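Short thread on the Pallari hall plans, now that the funding side has moved.

The council has signed off its share of the money for the new exhibition wing. It was meant to go through in the spring and slipped to October while they argued over the loan terms.

What gets built: one column-free hall on the old coach park, plus 6 meeting rooms above it. The loading bays move round to the Lasel Road side, so lorries stop queuing past the school.

What doesn't: the rooftop ballroom. It was in the first drawings and came out when steel prices went up. Thierry Langlois, who runs bookings, told councillors they can manage without it.

The existing halls stay open throughout. Hall 2 shuts for about 80 days while they knock through the end wall. Shows already booked in there go to the Addo building across the square.

The hotel tax pays back most of the borrowing. If room bookings fall short, the city covers the gap. Cúc Lại asked for a cap on that and didn't get one.

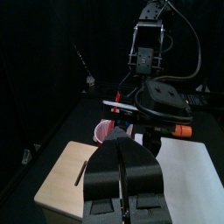
Contractor next. Hutuvero did the car park and are expected to bid, and I'm told there are 2 others. Tenders are opened in private and the winner goes to full council.

Drawings are up in the library foyer, ground floor, until the end of the month. Comments on paper or through the council site. I'll post again when the shortlist is out.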